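Chapter 4
Cables, Plugs and Couplers

In this chapter you will learn to:
prepare a work surface for cable assembly
handle patch cable without damaging it
align a plug with the port of a coupler
record a finished connection in the cable log

4.1 The Work Surface

Most faults in a small wired network are found at the ends of the cable. A plug that has not been fully seated, or a latch that has been bent, can interrupt service as completely as a cut in the line. The habits described in this chapter are therefore taught before any testing equipment is introduced.

Work should be carried out at a table large enough for the cable to lie without sharp bends. Small parts belong in an open tray within easy reach, and boards, boxes and tools not needed for the task are moved to the back or the sides. A clear sheet may be laid over the tabletop to protect it.
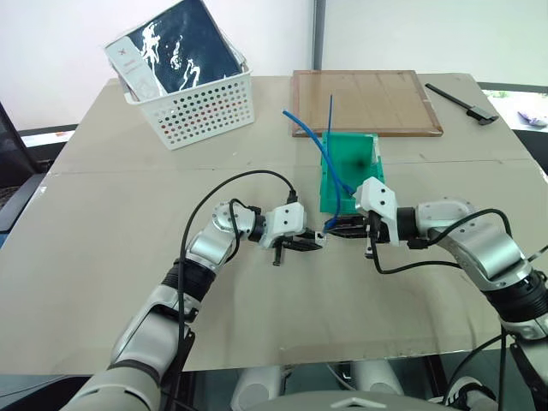 Figure 4.1 Blue cable held above a covered table, with a green tray behind.

Cable should be lifted near the connector and allowed to curve freely behind the point of contact. Pulling on a cable from its far end places strain on the wires inside the plug – a common cause of failure in student work. Where two cables share a tray, the second should be set aside before the first is picked up.

4.2 Joining a Plug to a Coupler

A coupler is a small housing that joins two network cables end to end. It extends a run when a single cable is too short, as in the Nistik building exercise at the end of this chapter, where the route from the reading room to the cabinet measures 37 meters and the longest cable supplied measures 30.

The coupler is held firmly by its sides so that the port remains clear. The plug is brought to the opening in a straight line, with its latch tab turned to match the shape of the port. Contact between the plug and the rim is a sign that the two are not yet aligned, and the plug should be drawn back slightly before it is tried again. A correctly seated plug does not come free under a gentle pull.
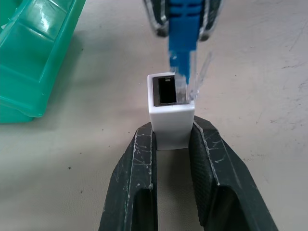
4.3 Recording the Connection

Each joined cable is entered in the log on the same day. The entry gives the cable number, the location of the coupler and the name of the person who made the connection. A sample entry follows.

Cable 2, reading room to cabinet. Coupler above door. Joined by Natnael Habte, checked by Maite Campos, 1/11/24.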